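The Skarkbridge gripper trial compares linkage fingers for taking old desktop computers apart. I run it with Darcy Dhillon, and so far we've put 9 designs through it (my favorite is the Upadhyay!).
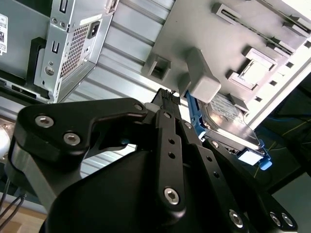

What makes a drive hard to grab?
Mostly the tight space next to it, so thin fingers do best.

We work with the case on its side, and two arms can share the job.
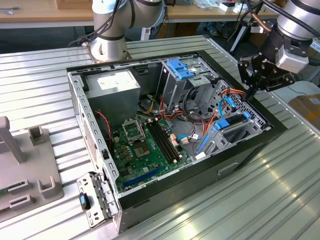 Randinberg Robotics Club, Gripper Group
Each design gets 16 tries, and I log every slip myself.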